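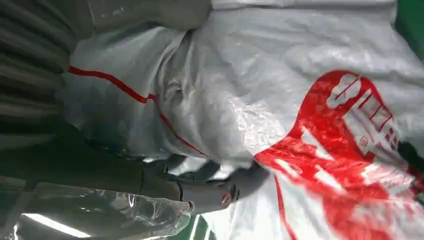 Sunday, late. Feet up, tea going cold, and I want to get this down before I forget what I did to the Zakthorpe cell, since I was the only one in and I'll be the one they ask.

So the sack arm has been dropping its grip again. It reaches in, gets a fingertip into the fold, closes, lifts, and then about one pick in every handful it just lets the fabric slide away, very politely. All last week the day shift kept bumping up the grip force, and I could tell, because somebody had left it at 95 percent! No wonder the motor was warm when I put my hand on it. I put it back where Quintana set it when they installed the thing and started over with the fingers.

First job was pads. The counter on the screen said over 4,000 cycles on this set and they felt like it, shiny as a worn tire. The new ones from Pistau come in a little paper envelope with the screws loose in the bottom, and of course one went straight under the guard. I spent longer fishing for that screw with a magnet on a stick than I did changing both pads. (Note to me: tip the envelope into the magnetic dish FIRST. I have written this note before.)

Snugged them down by hand, ran the fingers open and shut with nothing between them, and the tips met nice and even. Then I redid the zero on the gripper, which takes no time at all if you remember to pull the arm back to home, and which throws a fault and makes you start again if you don't. I'll let you guess.

Then the wrist camera. I'm fond of that little camera but it does fog over with dust, so I gave it a wipe with the lens cloth and a puff from the blower and went to look at the live view. Woven plastic is such a pain to look at. A white sack with a big red print on it, all crinkles, and every crinkle throws a bit of glare right back at you. There's the thin red stripe that runs across the sack too, and once the fabric bunches up the stripe goes all wavy, so I don't see how it could ever work as a guide line, whatever the manual thinks. I turned that option off. The clear plastic film was just as bad, one long bright curl of it down in the corner of the view, so I dimmed the exposure 2 steps and after that the folds showed up as proper gray shadows and I could see where the fingertip was pressing in.

The approach was the bit I'd been looking forward to. The arm had been coming in level and then pushing at the sack until it found something to hold, and I think that's why the pads wear at the very end and nowhere else. I jogged it by hand, slow as slow, and taught it to stop a hair sooner and close on the fold before it pushes. Saved that as a new program and kept the old one, because I've been burned at Clernness by somebody tidying up my files.

Ran it on slow with my thumb on the stop button. Dropped 2 early on, which made me grumpy, then I found I'd left the close delay at its old value. Shortened that and it held on sack after sack. I even said "good girl" to it out loud, in an empty building.

Full speed I left alone. I'd like to be standing there with a coffee when it goes back up, and I'd like day shift to see the force number before anybody touches it, so I put tape over the dial with DON'T in marker.

Still to do: order more pads, grease the slide (it squeaks on the way out, never on the way back), and ask Quintana whether the hose clip is meant to wiggle like that. And take my good magnet home, it's still on top of the cabinet.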